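Duvcombe Makers & Menders Help
Equipment and budgeting

First gripper arm for a small linen service - what should I budget for?

Posted by Zimcombe_Linens, 2021-06-05

We wash and fold cleaning cloths for holiday lets and I'd love to get one small arm picking cloths out of a heap and laying them on the folding table. I've been reading up for weeks and I'm hooked! We have a bench free and a modest pot of money to spend by October. Is the arm most of the cost, or am I missing things? And do I need special fingers for fabric?

Enda Ní Mhurchú

Great project, and cloth is a lovely thing to start on - it forgives a lot of clumsy picking. It's also harder to plan for than boxes, so spend your thinking time on the gripper before you fall for an arm.

Plain parallel fingers will do more than people expect. They pinch a ridge of fabric, and if your cloths land in a heap there are plenty of ridges to go for. I'd buy the plain pair first and keep money back for a second set with softer tips.
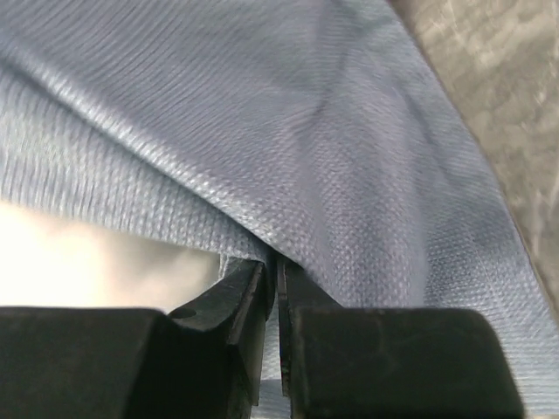
Next on the list is a wrist camera. Put it in the first order, even if it means a cheaper arm, and check how close it can focus. Ask about lighting too: pale cloth on a pale table under a strong lamp can wash out badly, and a darker mat is the cheapest fix going. Ours cost 16 pounds.

Then leave room for the dull bits - a stand, cables, a stop button, spare finger pads, and a proper safety check before anyone works beside it. Our extras came to 137 pounds on top of the stand, and I'd forgotten every one of them.

Pruseseck_Pete

Ask for a trial! Take a bag of your own cloths, creased as they come out of the dryer, and have the seller run 90 picks while you watch. Write down the doubles as well as the drops. We had 72 clean ones out of 90 first go and I was thrilled.

mcgrath_fan

Get the McGrath one, it's brilliant. Don't know about cloth though, we only do jars.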